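Wissen > Technik > Roboter

Wir verwenden Cookies, damit die Seite richtig funktioniert. Einstellungen ändern

Zu Besuch bei den Robotern

In Starnden gibt es eine Werkstatt, in der Roboterarme lernen, Dinge anzufassen. Die Firma heißt Bresura. Im Februar hat sie die Türen für Schulklassen geöffnet.

Was ist ein Roboterarm?
Ein Roboterarm ist eine Maschine mit mehreren Gelenken. In jedem Gelenk sitzt ein Motor. Am Ende des Arms ist ein Werkzeug befestigt. Das kann ein Schrauber sein, ein Saugnapf oder ein Greifer. Ein Greifer mit 2 Fingern arbeitet so ähnlich wie dein Daumen und dein Zeigefinger.

Woher weiß der Arm, was er tun soll?
Ein Computer schickt ihm Befehle: ein Stück nach unten, Finger zu, wieder hoch. Das Programm bei Bresura heißt Skivis. Menschen machen eine Bewegung mit dem Arm viele Male vor, und Skivis speichert jeden Versuch. Für eine einzige Aufgabe sind das 300 Versuche.

Warum ist Stapeln schwer?
Du siehst einen Klotz und fühlst, wie fest du drücken musst. Der Roboter muss beides berechnen. Drückt er zu schwach, rutscht der Klotz weg. Lässt er zu früh los, kann der Turm umfallen. Auch ein schiefer Turm kann stehen bleiben, solange der obere Klotz weit genug auf dem unteren liegt.
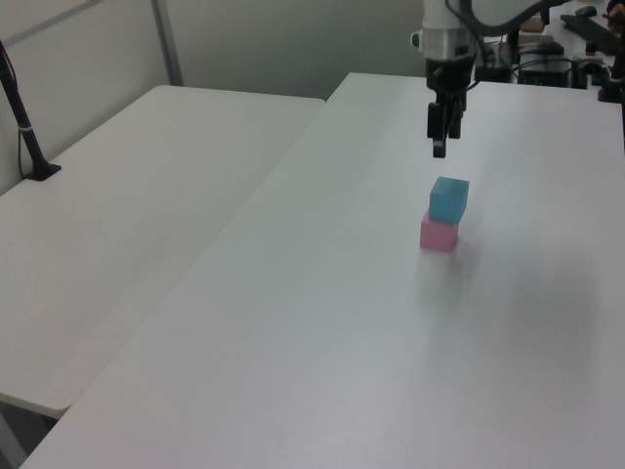
Der offene Greifer über zwei Klötzen, hellblau auf rosa.

Darf man den Arm anfassen?
Beim Besuch nur, wenn er ausgeschaltet ist. Vorher bleiben alle hinter der gelben Linie. Die Vorführung dauert 34 Minuten, danach könnt ihr Fragen stellen.

Zuletzt aktualisiert: im Februar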